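The Cupboard on Veddale Street

By Anayeli Tlapale

The power went out just as Brisa got the top shelf empty, and she let out a whoop so loud that her uncle dropped the tape.

"What are you cheering for?" Isauro said. "I can't see my own hands."

"Because now it's like when I was six!" she said, and that was all the explanation he got, as she was already down off the stool and feeling along the counter for the drawer where her grandfather kept the flashlights. There were always flashlights. Hermenegildo Ochoa had lived through enough storms in that kitchen to own one for every mood, and most of them even had batteries.

She found a fat one with a ring on the end and clicked it. It worked on the second try, which felt to her like a wonderful omen.

They had been packing since breakfast. The living room had gone fast, and the bedroom had gone faster, but the kitchen had the cupboard in it, and the cupboard was a different animal. It was built into the wall beside the stove and it went back and back, much deeper than anyone remembered from one holiday to the next. You could put a whole arm in past the soup pots and still not touch the end. As a child Brisa had been the one sent inside for the big platter, because she fit, and she had loved every second of it: the smell of cinnamon and old paper, the pots knocking together like bells, her grandfather's voice coming in from the bright kitchen saying left, left, a little more, you've got it, champion.

"You're not going in there," said Isauro.

"I am absolutely going in there."

"You're thirty-one."

"Hold my ankles."

He didn't hold her ankles, but he did move the box of plates so she wouldn't kick it. She put the flashlight down on its side on the shelf next to her, got her head and one shoulder past the frame, and waited for her eyes to catch up.
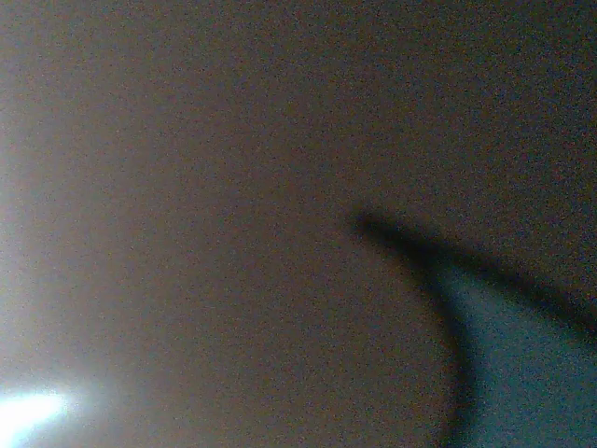 A dim brown, and one bright spot low in the corner.

Everything was exactly where it had been! The tamale steamer with the lid that belonged to some other steamer. The coffee can of cookie cutters. The three-legged stone bowl, which weighed as much as a dog and which she handed out backward, blind, with a grunt, until she felt him take it.

"Good grief," said Isauro. "He still had this?"

"Wrap it in the green towel. Not the good green towel, the other one."

"How do you know there are two?"

"There have always been two."

She passed out the cookie cutters next, then a stack of pie tins, then a jar of buttons that had no business in a kitchen and that she was thrilled to see. Behind the jar was a cake carrier, and in the cake carrier, when she popped the latches, there were recipe cards. Her grandfather's handwriting leaned so far over it was nearly lying down. Half the cards were for things he had never made, as far as she knew. One of them said only "Adhiambo's bread, 2 loaves, ASK HER AGAIN ABOUT THE WATER."

Brisa laughed so hard she bumped her head.

"Are you dying in there?"

"Did he ever ask her? About the water?"

"Ask who?"

She wriggled out, dusty down the whole front of her sweater, and held the card up to the flashlight. Isauro read it with his eyebrows going up and up. Adhiambo Masanja had lived across the landing for twenty years, and the smell of that bread came under the door every week, and every week Hermenegildo would stop whatever he was doing, put down his spoon, and breathe in through his nose like a man at the ocean.

"He tried it, I think," Isauro said. "Remember the brick?"

"The brick was bread?"

"The brick was supposed to be bread."

They both looked at the front door at the same moment. It was a short walk. They went together, taking the flashlight and the card, and Brisa knocked the way she always used to, three quick and one slow.

Mrs. Masanja opened with a candle in her hand. She was wearing an apron over a coat, and she took one look at the sweater and said, "You have been in that cupboard."

"We found this," said Brisa, and gave her the card.

Mrs. Masanja read it, then tipped it toward the flame and read it over. She had a big laugh, and it started small and took its time. "Five times he asked me," she said. "Five times I told him. Warm water, I said, like for a baby. And he would say yes, yes, of course, and go home and boil it."

"He boiled it?"

"He thought more heat, more bread!"

Isauro had to lean on the doorframe. Somewhere below them a neighbor shouted to ask what was so funny, and Mrs. Masanja called down the stairwell that it was Don Hermenegildo's brick, and the neighbor, to Brisa's delight, began laughing too. The whole building had known about the brick.

She wanted to phone him that minute. He was at her mother's by now, probably rearranging the spice rack and denying it, with his slippers by the heater and the radio on too loud. He'd want the steamer first. Then he'd want to know what had become of the wrong lid.

"Do you have flour?" Mrs. Masanja asked.

"It's packed," said Isauro.

"It's in the box marked BATHROOM," said Brisa. "I ran out of kitchen boxes."

"Then unpack it. My stove is gas, it doesn't care about the lights. Bring the stone bowl as well, I have always liked that bowl."

"The truck comes in the morning," said Isauro, but he was already on his way back across the landing, and they could hear him in the dark kitchen, tearing tape off the wrong box and then the right one.

Brisa stayed behind long enough to borrow a pencil. She laid the card on the hall table in the candlelight, crossed out ASK HER AGAIN, and wrote next to it, in her best straight letters, warm, like for a baby. Then she ran to help with the flour.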